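How to try a packing chore on a two-arm robot, and how to judge the result

By Aileen Estrella
Updated 17 Sep 2025

People often ask me if a machine can already do the small jobs at the end of a packing line, or the same jobs at home: put a cable in a box, close the lid, tape it. My answer is "partly", and I know this is not satisfying. So I wrote down the method I use at Kerkberg to find out which part. You can follow it with any two-arm robot that has simple two-finger grippers.

I assume that your robot is installed, that you can guide both arms by hand or by remote control, and that you have a policy or a program to test. This page is only about the chore.

What you need

– A table that both arms can reach over almost all its width
– A plain cloth in one color, and binder clips
– Die-cut cardboard boxes with a fold-over lid and tuck flaps
– Power cables, the ordinary kind with a plug
– One roll of tape
– A notebook (paper is better, the keyboard is always too far away)

Step 1. Prepare the table

Spread the cloth and clip it on the far edge. Without clips the cloth moves when a gripper touches it, and then every box moves too. Leave a strip of the bare table on your side.

Put one open box in the middle with the lid folded back flat, and the cable coiled inside. Put the tape roll flat on the left, where the left gripper can come to it without crossing the box. A second open box can stand on the right. Open both grippers before you begin, so that each run has the same start. 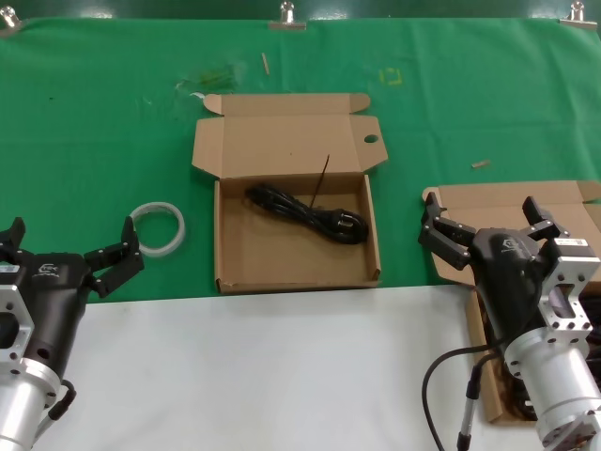

Cable coiled in the center box, tape roll on the left, both grippers open.

Do not clean the table too well. In a real shop there are chips of wood and bits of plastic on the surface, and a system which works only on a perfect cloth is not useful for anybody. I leave small things where they are, except if they are under a box.

Step 2. Cut the chore in small parts

"Pack the cable" sounds like one job. For the robot I write it as a list, and I give a separate mark for each line:

1. Grasp the coil
2. Lift it without opening the loops
3. Put it down inside the walls of the box
4. Push in the ends that stick out
5. Fold the side flaps
6. Bring the lid over and tuck it
7. Take the tape, and close

You should mark each part yes or no. Please don't use "nearly". In my first notebook I had so many "nearly" that I could not compare two weeks with each other.

Step 3. Move the cable from box to box

This is the part where I would start, before any lid or tape. The cable is soft and has a new shape every time, so it tells you quickly if the system really looks at the thing or only repeats a path.

Run it in both directions, from the center box to the right box and then back. Before you write "yes", check three things. The first box must be bare inside. The whole coil must be between the walls of the second box. And no end should hang out over the table. The last one is where I am most strict, as a cable that hangs out will stop the lid from closing. A colleague at Clurow counts it as a success if the coil is in. We have discussed this for long and we don't agree.

For a fair test I do 50 runs with one setting and change nothing between them, also not the lamp. If you must stop in the middle, write at which run you stopped.
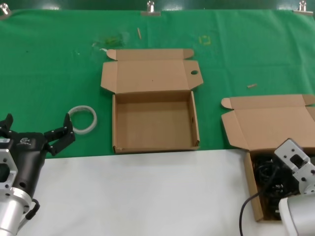 Step 4. Fold the flaps and the lid

Now the cardboard. For a person, folding a mailer box takes few seconds, and the two hands do different things at the same time: one holds the wall, one bends the flap. Two-finger grippers can do this too, but they have no nails and little feeling, so they often push the whole box away instead of bending the flap.

Some advice from my notebook:

– Crease every fold by hand one time before the test. Later, when this works well, use fresh boxes.
– Let one gripper hold the box at the wall before the other one touches a flap.
– Bend the side flaps first and the lid after. If the order is wrong, stop the run, do not help.
– If your boxes have a finger hole in a flap, decide before the test if the gripper may use it. I allow it.

You can also begin from the flat sheet and let the robot form the box. I consider this the hardest part of the whole chore. The sheet lies almost flush with the cloth, and the fingers have to get under an edge of thin card. A view from the wrist is good for planning here, because you see how large the fingers are compared with the flaps.
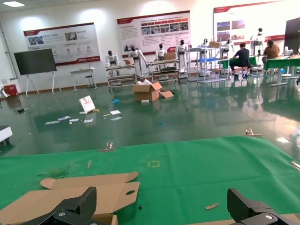 A flat box blank between the gripper fingers, seen from the wrist.

Step 5. Write down the failures with their reason

A number alone does not help you next month. I use short codes: G for a bad grasp, S for a slip, B for a box that moved, L for a lid that did not tuck, H when a human had to touch something. An H run is always a failure, also when the result was beautiful.

From January until now I have 211 runs with codes in the Kerkberg notebook. The most common code is B, not G as I expected. After this I changed my opinion about what is difficult. Picking up is in a good state. Holding still a light thing while you work on it is much less so.

Step 6. Decide if it is ready

I use a simple rule, borrowed from Agyeman, a small shop that packs adapters. Take the last 8 runs in a row. If at least 7 have "yes" in every part that you need, try it beside a person for one shift. If not, go back to the weakest part and train only this.

For today my own list looks so. Moving a cable between open boxes: yes, slowly. Closing a lid that is already creased: sometimes. Forming a box from the flat sheet: not yet. Tape: I have too few runs to say.

At home I would wait. On a table you choose where the box stands, and in a kitchen drawer the cables are under the batteries and the old keys. The Jalmont drawer test, which I plan to describe on another page, uses the same codes and the same notebook.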